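The thing we've been chewing on at Galwood since July is when the robot should look through which camera. Our arms have always listened to everything at once, the little camera down at the gripper and the fixed one over the table, all mashed together from the first second. Jui-lin Chang had the idea of letting the policy turn the wrist view down while the arm is traveling and back up once it gets close (she sketched it on a napkin, which I still have). I was pretty sure it would do nothing. I was wrong!

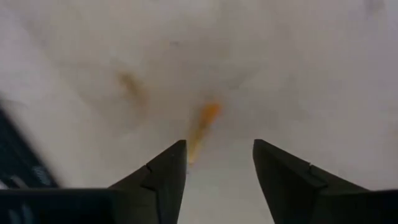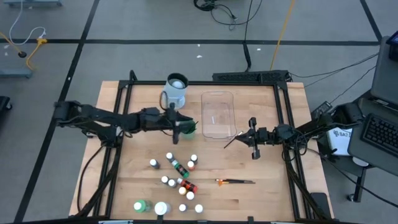
Paint-table setup: wrist camera first, then the table camera.

Reading time: 2 minutes

You can probably guess from the first shot why I like this idea. Close up, the wrist camera gives you two black fingertips, a lot of pale blur and a smudge of orange, and that's your lot. The table view has the cup, the brushes, the bottles and both arms, but it's a long way off when you're trying to get a pair of fingers around something as skinny as a paintbrush.

So, numbers. We trained on 200 demos, same ones for both versions, and ran each version 34 times on the brush pickup. The old way missed 9 grasps. With the new weighting it missed 7. I know, I know, that's a tiny gap and Lok-yiu Yuen has already told me twice not to get excited about it. What got me was how the arm moves. There's way less of that nervous hovering right before the fingers close, and Lok-yiu agrees with me on that part at least.

Still bugging us: the handoff between views is jumpy when both arms are near each other, and we haven't tried it with the lights low. Demetrius Pennington is rerunning everything on the Studley code next, and I'll post his results on a Thursday once he has them.

Recent items
Plulport calibration notes, part two
Why we stopped trimming our demos
I-hsuan Lo on teaching two arms to share a table
Cable routing, again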